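Model Railway Workshop Course
Handout 4: Wiring the layout for two controllers
Tutor: Jocelyn Dizon

Please read this before the next session and bring your track plan with you. We will mark the sections on it in pencil first, and only afterwards cut any rail.

1. Why we divide the track

In the last handout we had one controller and one loop, and everything which stood on the rails received the same current. With two controllers this is not possible any more. The track must be divided into sections, and each section gets its own switch, so that it can be fed from controller A, from controller B, or from none of them. This method is called cab control. It is old, but it teaches you to think about where the current goes, and you will need this also if you later change to digital.

The Astenwood club layout, which some of you have seen, has 21 sections. For a first board this is far too much. A station with a passing loop and two sidings can work well with six.

2. Where to put the gaps

A gap is needed at both ends of every place where you want one engine to stand while another one moves. Cut only one rail if you use common return wiring, and always the same rail – mark it on the underside of the baseboard with a red line before you begin. Fill the gap with a small piece of plastic and file it to the shape of the rail. An open gap may close in warm weather, and then you search for the fault the whole evening.

Points with a live frog need gaps in both rails behind the frog. Rizwan Qureshi will show this at the bench, so I do not repeat it here.

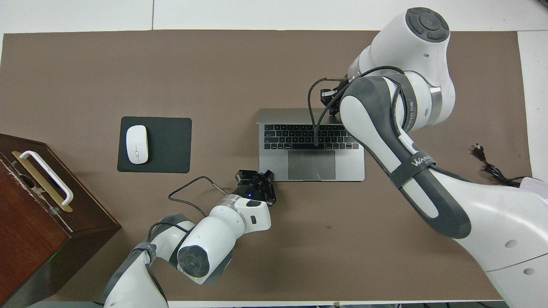 3. Wire and colours

For the main feeds under the board take the thicker wire. The thin wire is only for the droppers, and a dropper should be kept short. I ask everybody to use the same colours: red for controller A, blue for controller B, black for the common return, yellow for section feeds. Write the number of the section on a paper label at both ends of each wire.

4. Switches

We use the Numix centre-off switch, double throw. Up is A, down is B, middle is off. On the Amum panels the holes are already drilled, but the paint around them should be scraped a little or the nut will not sit flat.

5. Testing

Test each section directly after you connect it, with the meter and then with a slow engine. Do not wait until all is finished.

Homework: number the sections on your plan and make a list of the feeds.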